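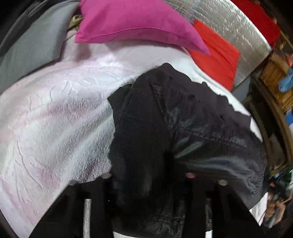
Cómo se cuida una pinza de mano (y por qué la ropa negra le complica la vida)

¡Hola! Me llamo Zahira Wattimena y trabajo en un taller pequeño donde cuidamos pinzas. No son pinzas de tender, aunque se parecen un poco: son herramientas con dos dedos que una persona lleva en la mano y que tienen una cámara mirando hacia delante. La cámara ve lo mismo que verá después el robot, y así el robot aprende a coger cosas.

Mi favorita se llama Brullden. Hoy te cuento cómo la pongo a punto.

¿Qué ve la pinza?

La pinza es negra y ocupa toda la parte de abajo de la foto. Delante tiene una prenda, también negra, extendida sobre una manta rosa y blanca de pelito. ¿A que cuesta saber dónde acaba un pliegue y empieza otro? A la cámara le pasa igual. La costura ayuda mucho, porque la tela se arruga a lo largo de ella y eso da una pista. Los brillos también: donde la luz toca un doblez, el negro se vuelve un poco verdoso.

Por eso lo primero que limpio es la lente. Una huella de dedo (¡sobre todo si has merendado pan con aceite!) borra justo esas pistas pequeñitas. Uso un paño suave y muevo la mano en círculos, sin apretar. Nada de usar la manga del jersey, que te estoy viendo.

Los dedos

Después abro y cierro la pinza despacio y escucho. Si suena suave, bien. Si rasca, casi siempre hay pelusa metida dentro. Las mantas de pelo sueltan muchísima, y la pelusa es muy lista – se esconde en los rincones donde no cabe el dedo. Yo la saco con un pincel seco, de los de acuarela. Una vez saqué una bolita tan gorda que la guardé en un bote, y ahí sigue, en la estantería.

También paso la yema por las almohadillas, que son la parte que toca la tela. Tienen que estar enteras y un poco pegajosas, como una goma de borrar nueva. Cuando se ponen lisas, la tela se escurre. Las de Brullden aguantan hasta 227 horas de trabajo y luego les toca cambio.

Los tornillos

Brullden lleva 6 tornillos en el soporte de la cámara. Los aprieto en cruz: uno, el de enfrente, otro, el de enfrente... Si los apretara en fila, el soporte quedaría torcido y la cámara miraría un poco de lado. ¿Has intentado enhebrar una aguja con la cabeza inclinada? Pues eso.

La prueba final

Para terminar pongo sobre la mesa una tablilla con cuadros blancos y negros. La miro con la cámara desde 19 posturas distintas: de cerca, de lejos, inclinada, casi tumbada. El ordenador compara lo que ve con lo que debería ver y me dice si todo está en su sitio. Si algo falla, vuelta a los tornillos – y a respirar hondo.

Prueba tú en casa

Busca una camiseta negra y otra de rayas. Arrúgalas encima de la cama, cierra un ojo e intenta pellizcar justo el borde de cada una con dos dedos. Luego repítelo con poca luz. ¿Cuál te ha costado más? Cuando acabes, dobla las camisetas, que en mi casa también me lo decían.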